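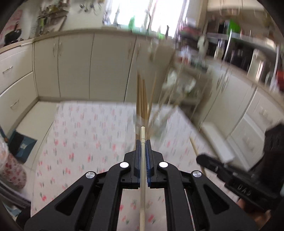

Wooden stick held upright between two blue finger pads.

Reltico Graphics Support
Ticket subject: PNG clip art prints with pale halo on dark fabric; parts of set shrink on import
Product: Pernach Leaf and Branch set, digital download
Status: Resolved
Priority: Normal

Reported by customer
Bought the Pernach set for iron-on transfers. On screen the leaves look fine. Printed on dark transfer paper, every leaf has a thin pale line round the outside. Also, when I bring the files into Duggan Layout some come in at the proper size and others come in huge. Same folder, same download. Printer is an inkjet, paper is the opaque type for dark cloth.

Support, first reply
Please confirm the following:
Version of Duggan Layout.
Whether the files were opened from the unzipped folder or from inside the zip.
Whether the files have been saved again in any other program.
Please also attach one affected PNG as you have it now, not a screenshot.

Customer
Duggan Layout 2. Unzipped first. I did open a few in the photo viewer on my laptop and rotated them, and it asked to save. File attached.

Support
Attachment received. The resolution tag in your copy is missing. The original was supplied at 400 dpi. When the tag is absent, Duggan Layout places the image at its own default, so the artwork comes in several times larger than intended. The pixel dimensions are unchanged, so no detail has been lost.

The halo is a separate fault. It also appears in our test print from the master file, so your copy is not the cause. Edge pixels in the set are partly transparent. With "Flatten on print" switched on, Duggan Layout blends those pixels against white before sending the page. On white paper the result does not show. On opaque transfer paper, cut close and pressed on dark cloth, it does.

Steps to try
Delete the rotated copies and unzip the download again.
Import by File, Place. Do not drag from the photo viewer.
Check that scale reads 100 per cent in the Transform panel.
Rotate inside Duggan Layout only.
In Print, Advanced, switch off "Flatten on print".
Print one leaf on plain paper, then one on transfer paper.

Customer
Sizes are right now. Halo is much fainter but still there on the fern and on the thin twigs. The big leaves are clean.

Support
Reproduced on the fern. The fine strokes in that file were exported with a white matte. This is a fault in the set and cannot be corrected by a print setting. Passed to Boltholm, who prepare the Pernach files.

Workaround until the files are replaced: select the image, open Edge, set Contract to 2 pixels, apply, print. Do not use this on the seed heads, as the stalks will break up.

Support, update
Boltholm has re-exported the fern and twig files without the matte. The new zip is under the same link in your account. File names are unchanged, so remove the old folder before unzipping.

Customer
Downloaded again and printed the fern at 3 in the afternoon on the dark paper. No line round it. Twigs also fine. Happy to close.

Support
Closed. Note added to the Pernach download page on rotating files outside the layout program. "Flatten on print" default reported to Duggan as a separate item.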